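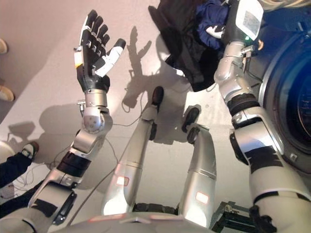
*Slide 1. Cloth handling, view from the head camera. Left hand open, cloth held up in the right.*

**Speaker notes — grip hold faults during cloth handling, Jevlow lab, 2021-01-11**

Leave the slide up while people sit down. Start with the fault, then the background.

The fault: during a hold, the right hand opened without a release command. The cloth dropped. The arm stayed where it was and the controller went on reporting a closed grip for 42 seconds. No alarm, no stop.

Point to the wrist module on the right arm. The small green light beside it tells you the module has power and is talking to the bus. It does not tell you the grip is good. Several of us had been reading it that way since August. Say this plainly, it is the main safety point of the talk.

**Slide 2 — Timeline**

- Hold command sent, fingers close, motor current normal.
- Current falls to idle level. Position estimate does not change.
- Fingers open under the weight of the cloth.
- Operator sees the drop and presses the stop.

Pause on the second line. The Zundik driver resets itself when its supply dips, and comes back with the last stored position. The controller had no way to tell a stored value from a fresh one.

**Slide 3 — Reproducing it**

We ran 200 holds on the bench with the same hand and the same driver firmware. The fault showed up in 12. All 12 had the left arm moving at the same time, so both arms were drawing from one supply rail. With the left arm parked we could not get it to happen.

If asked: yes, we swapped the cable first. No change.

**Slide 4 — Why cloth**

Soft goods load the fingers unevenly, and a bunched fold can carry the weight on one finger. A dropped cloth is harmless. The Urnevska cell uses the same driver with rigid parts, and there the same fault is an injury risk. Anyone running that cell should stay behind the line until the patch is in.

**Slide 5 — Changes**

1. Every position reading now carries a counter. If the counter stops or restarts, the controller treats the grip as lost.
2. Grip lost means both arms stop and hold, with an audible alarm.
3. Separate supply for each arm. Parts are on order from Sowah — lead time is 2 weeks.
4. The label on the wrist light now reads POWER/BUS.

Open item: the legs are on the old rail as well. We have not tested them under the same load. Do not promise a date.

Take questions with slide 3 on screen.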